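How to Pack a Game Controller Box for Mailing

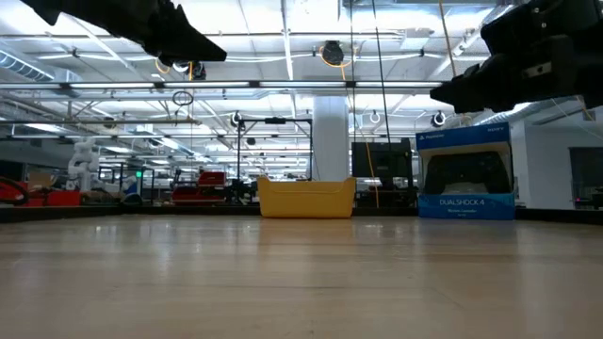 Selling an old game controller is easy, but sending it safely is a different matter. In my first year of selling I had two returns, both for the same reason: the retail box arrived with a crushed corner and a broken window. The buyer did not complain about the controller. He complained about the box, and he was right, because for a collector the box is half of the price. The DualShock 4 is a good one to learn with, as its blue box has a clear window in the middle and the controller can be seen through it, and such a window is the weakest place. I also keep a yellow plastic bin on the table next to the item I am packing. All small materials go in the bin before I start, and so I do not walk around the room with tape on my fingers.

What you need

A shipping carton, bigger than the retail box by two fingers on every side
One sheet of thin cardboard
Tissue paper or clean packing paper
Bubble wrap
Paper tape and strong packing tape
Scissors
A soft dry cloth
A kitchen scale

I buy my cartons from Rinico in the small size. Ralley has a cheaper one, but the walls are soft and I use it only for books and clothes.

Step 1. Check the contents

Open the retail box slowly from the top flap. Do not pull the flap by its corner. Take out the controller and compare what you have with what you wrote in your listing. If you promised a cable, put the cable in now. I once had to send a cable separately and the postage was more than my profit.

Write down the serial number or take a photo of it. If there is a discussion with the buyer later, you will be glad to have it.

Step 2. Clean it

Wipe the controller with the dry cloth, also between the grips and around the sticks. For the box use only the cloth, no water. Water makes the printed cardboard wavy and it does not become flat again. Old price stickers I leave in place unless the buyer asks me to remove them.

Step 3. Protect the window

Cut the thin cardboard to the size of the front of the box. Lay one sheet of tissue over the window first, then the cardboard on top. Fix the cardboard with a band of paper that goes all the way around the box, and tape this band only to itself. The tape must never touch the retail box. When the buyer removes it, the color comes off too.

Step 4. Wrap

Put the box on the bubble wrap with the bubbles looking inside. Make two full turns and fold the ends like a gift. It should be firm, but if you see the sides of the box bending, open it and begin again with less tension.

Step 5. Fill the carton

Crumple paper and make a layer on the bottom. Put the wrapped box in the middle, standing or lying, as your carton allows. Fill the sides first and the top last. Close the flaps with your hand and shake the carton gently. If something moves, add more paper.

Step 6. Close and weigh

Tape the middle line and then both short edges, top and bottom. Weigh the carton only after it is closed. My empty carton with all the filling is 245 grams, and I forgot to add this for a long time and paid extra at the counter.

Write the address on the label and also on a piece of paper inside the carton. Labels can fall off in rain.

A note on bigger orders

Last February I sent a lot of 36 controllers to a shop called Cisneros. For such a quantity I put the retail boxes in rows with a cardboard wall between each row, and the windows all looking the same direction. It took me one whole evening. The dividers were from Skarkari, where they are sold flat and you must fold them yourself.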